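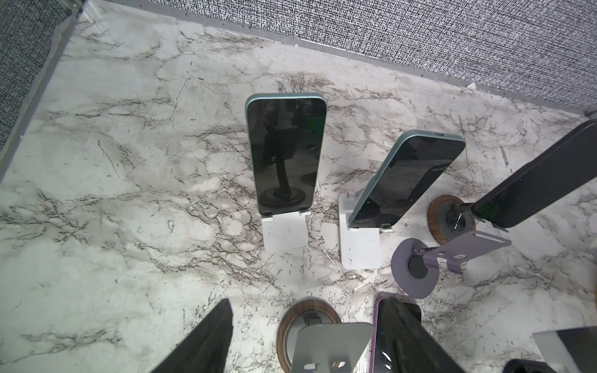 Suportes de telemóvel: o que fica em cada posto

A partir de segunda-feira, os postos de trabalho do piso de Civodbridge passam a ter suportes de telemóvel fixos. Até agora andavam de sala em sala e acabavam quase todos na mesma gaveta da receção. Nokuthula Mthembu juntou os que havia, pôs de lado os que tinham a dobradiça partida e fez a lista do que se aproveita.

Há dois grupos. Os brancos, de base retangular, dobram e ocupam pouco espaço, e servem bem para quem só quer o telefone de pé enquanto trabalha. Os cinzentos, de metal, têm base redonda com um aro em madeira de nogueira e são mais pesados. Ficam para as mesas onde se fazem videochamadas.

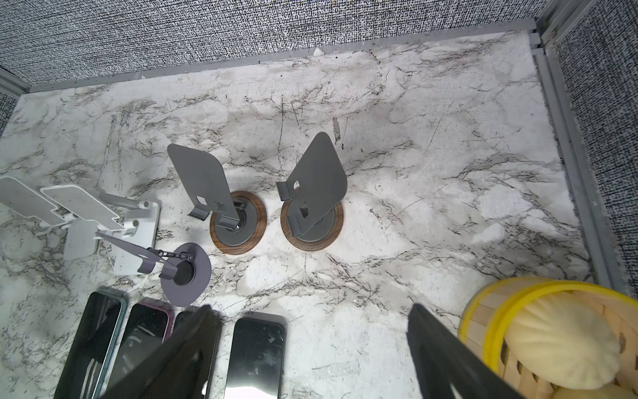

Nas mesas partilhadas convém deixar uma mão de distância entre as bases redondas. Quando estão encostadas, as placas tocam uma na outra ao rodar e os telefones ficam virados para o mesmo lado. Quem usa capa grossa deve experimentar primeiro se o telefone assenta bem na aba de baixo. Se não assentar, é preferível tirar a capa a forçar a dobradiça.

O tampo com padrão de mármore limpa-se com um pano macio e água com um pouco de detergente neutro. Não usem o produto Drovolen da copa, que é para inox. O pó que se acumula nas bases brancas sai com um pincel seco, guardado na primeira gaveta do armário do corredor.

A encomenda de suportes novos foi feita à Yalçınkaya e ficou em 377 euros, já com transporte. Chega durante o mês de junho. Os pedidos para substituir um suporte avariado devem ser enviados a Theano Michailidis, com o número da mesa e o tipo de base. Não é preciso entregar a peça antiga no mesmo dia, mas agradece-se que não fique em cima da mesa.

Os telefones de serviço continuam a ser levantados na receção e devolvidos até às 18h00. Devem vir desligados e sem cabos. Os carregadores ficam nas mesas.

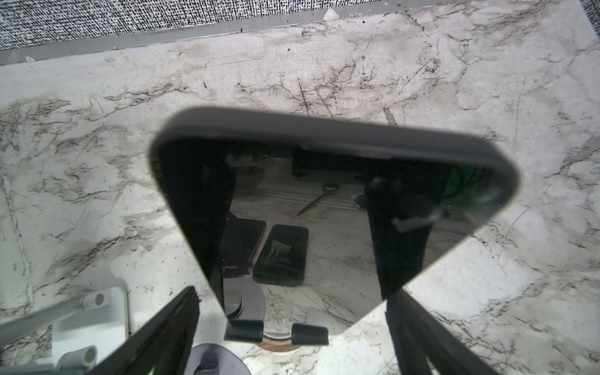
Painel escuro inclinado sobre o tampo com padrão de mármore, com reflexos na face.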